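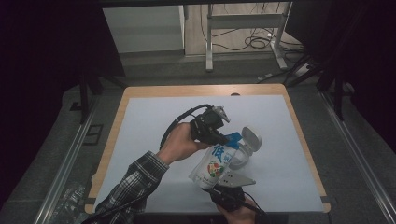

Plastic pouch with the flip-top cap open, at the covered table.

PACKAGING HANDLING SESSIONS - PEOPLE WANTED
Plirora, posted 6 Feb 2019

Need 15 people for table sessions with everyday packaging. Pouches, cartons, tubs, bottles, that kind of thing. Paid. No experience needed, no selling, no tasting. Sessions run through to the end of April, sooner if we fill up.

What you'd be doing

Sitting or standing at a table (your choice, tell us before) and handling household containers. Opening, closing, turning, setting down, passing from one side of the table to the other. Flip-tops, screw caps, gable-top cartons, pump heads. Some are easy. Some are a pain, and we want to know which. Each session is 2 hours with a break in the middle. Tea, coffee, cookies. You can stop whenever you like and still get paid for the session.

A lot of the packs are imports so the print may be in a language you don't read. Fine. Part of the point, we're interested in whether people find the opening without the instructions. Please don't look them up beforehand.

Who we're after

- 21 or over
- both left and right handers, we are short of left handers right now
- people who do the shopping or the cooking at home, at least some of the time
- weak grip, sore thumbs, arthritis all welcome, say so on the form so we can plan extra breaks
- comfortable with notes being taken and the table being filmed

Not suitable if you work for a packaging or bottling company, or if someone you live with does. Sorry to the people at Kaimal who wrote in last time, still no.

The setup

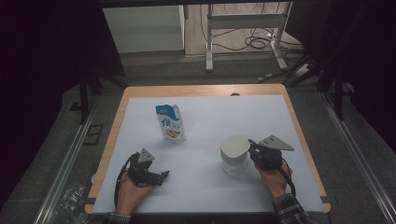

One table, covered, packs put out a few at a time, and you work at your own speed. Long sleeves are OK but push them up if they're loose. Rings and bracelets off please, there's a dish for them. Nail polish doesn't matter, we keep getting asked. If something spills leave it, we wipe down between rounds.

Two rounds per session. First round you handle each pack however you would at home. Second round you get a card with a short list, for example "close the lid, lay it flat, stand it up again". After that a few questions, five minutes maybe. We are not testing you. Slow is fine, dropping things is fine.

Pay and travel

Flat fee per session, paid by bank transfer within 2 weeks. Rate is in the info sheet we email back to you. Bus fare refunded if you keep the ticket. Parking behind the Endix building, use the visitor spaces NOT the loading bay, they will ticket you. Entrance is the side door, ring for Plivevora, thats the name of the study and it's what is on the bell.

Daytime and early evening slots. Evening ones go first so ask early. You can do more than one session but not on the same day.

How to apply

Email or call reception and ask for Cornel Lazăr. Put "packaging sessions" in the subject line or it ends up in the wrong inbox. Include:

- name and a phone number you actualy answer
- left or right handed
- times you can't do
- any skin allergies (latex, detergent, perfume)

No resume needed. We reply to everyone, give it a few days. If you signed up for the earlier round and never heard back, apply again, part of that list got lost in the move.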